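Clultside estrena rincón de juegos con verduras, frutas y un lagarto naranja

La sala grande del centro vecinal de Clultside tiene desde esta semana un inquilino nuevo, y lo que más da que hablar son las verduras. El taller infantil «La mesa del mercado», que llevaba meses preparándose, abrió por fin sus puertas el 14/04/2023 con 37 niños apuntados y una cola de padres curiosos que llegaba hasta el patio. ¡Y qué mañana!

La idea es sencilla y funciona de maravilla. Sobre mesas blancas y despejadas se colocan unas pocas frutas y hortalizas, siempre en grupos pequeños, y los niños juegan a comprar, vender, ordenar por colores o inventar recetas disparatadas. Hay quien pasa veinte minutos decidiendo qué va al lado de qué, y hay quien monta un puesto en un suspiro y empieza a gritar ofertas como si llevara toda la vida en la plaza.

Laine Navickas, que coordina las actividades para menores del centro, tenía claro desde el principio que no quería estanterías llenas hasta arriba. «Con tres o cuatro cosas en la mesa ya tienen una historia», explica. «Con cuarenta, lo único que tienen es desorden, y nosotros también».

El material procede de dos sitios. Una parte la ha donado la tienda Avotiņš, en la vecina Camthorpe, que cerró su sección de juguetes en noviembre y guardaba varias cajas en el almacén. El resto se ha comprado con los 1.576 euros reunidos en la rifa de invierno, de los que se han gastado 479 en la primera tanda. Lo que queda se reserva para reponer piezas y, si alcanza, para una balanza de las antiguas, con sus dos platillos. La balanza la han pedido los propios niños, y con mucha insistencia.

En el taller mandan los colores vivos. Peninah Nzioka, maestra jubilada y responsable de las sesiones de los más pequeños, defiende que el color es lo primero a lo que se agarra un niño de tres años -- antes que la forma y mucho antes que el nombre. Por eso prepara las mesas buscando el contraste: algo verde junto a algo rojo, un toque de morado un poco más atrás y, a cierta distancia, un muñeco que haga de cliente, de vendedor o de lo que toque ese día.
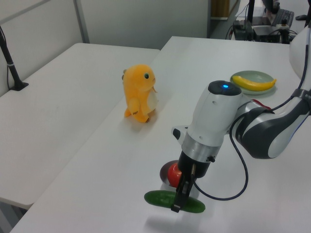 El cliente favorito, de momento, es un peluche naranja con la barriga clara y los brazos cortitos que parece un lagarto de dibujos animados. En la primera sesión le pusieron nombre por votación y salió Kuvar, por una mayoría aplastante. Desde entonces Kuvar ha comprado pepinos, ha devuelto pepinos, ha protestado por el precio de las manzanas y ha abierto, según un niño de cinco años muy serio, «un restaurante solo de cosas verdes». El menú completo está escrito en la pizarra de la entrada y merece una visita.

La sorpresa de la inauguración fue lo bien que se mezclaron las edades. Estaba previsto separar a los grupos, pero a media mañana los mayores ya llevaban las cuentas de los pequeños y discutían si el tomate tenía que ir con las frutas o con las hortalizas. El debate sigue abierto. Algirdas Pētersons, que lleva el huerto del barrio y se había acercado solo a saludar, acabó sentado en el suelo explicando cómo crece un pepino, desde la flor amarilla hasta la ensalada. Lo escucharon con una atención que ya quisiera más de un conferenciante, y se ha comprometido a volver con semillas para que cada grupo plante las suyas en vasos de yogur.

También las familias salieron con ideas para casa. Baiba Lepik, madre de dos de las participantes, contaba que su hija menor, enemiga declarada de cualquier cosa verde, se pasó la sesión preparando pepino imaginario para todo el mundo. «Esa noche pidió probarlo de verdad. Una rodaja, tampoco nos volvamos locos, ¡pero la pidió ella!».

Las sesiones duran unos 50 minutos y se hacen por la mañana para los menores de cinco años y por la tarde para los que tienen entre cinco y ocho. Los grupos son reducidos y conviene reservar plaza en la recepción del centro o por teléfono. La actividad es gratuita para los vecinos de Clultside y Camthorpe. Los menores de tres años deben venir acompañados de un adulto, que está igualmente invitado a hacer cola en el mercado y a pagar con botones, la moneda oficial de la mesa.

Para las próximas semanas hay más planes. Dzintra Ots, que dirige la biblioteca del centro, prepara una selección de cuentos sobre comida, huertos y animales glotones que se leerán al terminar cada sesión de tarde, con Kuvar sentado en primera fila. Se quiere montar además un día de trueque -- cada niño trae de casa una fruta o verdura de juguete que ya no use y se lleva otra distinta -- y ya hay una lista en el tablón para apuntarse.

Quien tenga en casa cestas pequeñas, delantales infantiles o botones grandes que no necesite puede dejarlos en la recepción, dentro de la caja marcada con el nombre del taller. Los botones, sobre todo, se agotan a una velocidad asombrosa.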